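Plarent Open Day

The Plarent Open Day is a public demonstration of tabletop robot arms held each May at the Lamrani workshop. It was set up by Chaimae El Ouafi and Said Fawzy. The usual program centres on small packaged goods, such as snack cakes, being handled in and out of bins and drawers.

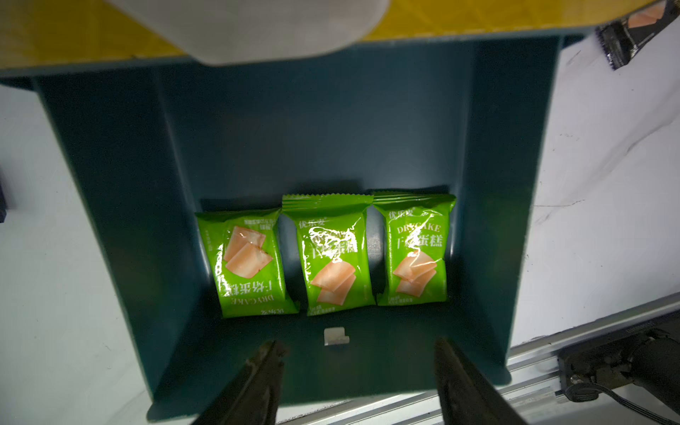

Photo: Radwa Shawky / Lamrani

Entry is free. The room holds 100 visitors, admitted by ticket from Friday morning.

Demonstration

Two arms share one table, and an operator talks visitors through each task.

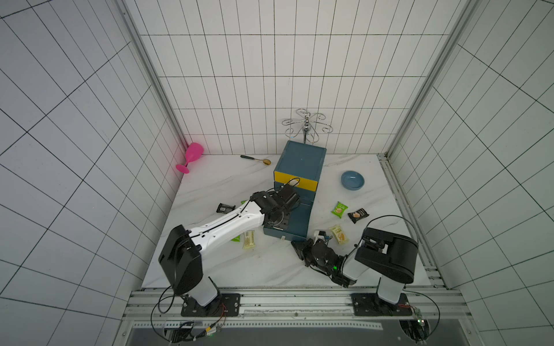
Hala Sleiman wrote the present program, which replaced an earlier one based on stacking blocks. Drawers were chosen as a familiar household task. The cabinet has a yellow upper drawer front, a colour the organizers also use on their signs. Roughly 800 people have attended to date.

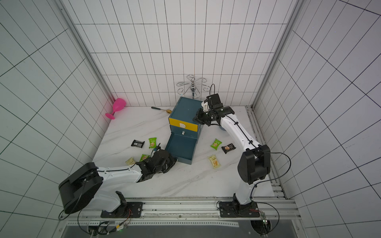 See also

Skurnuton
Zerneo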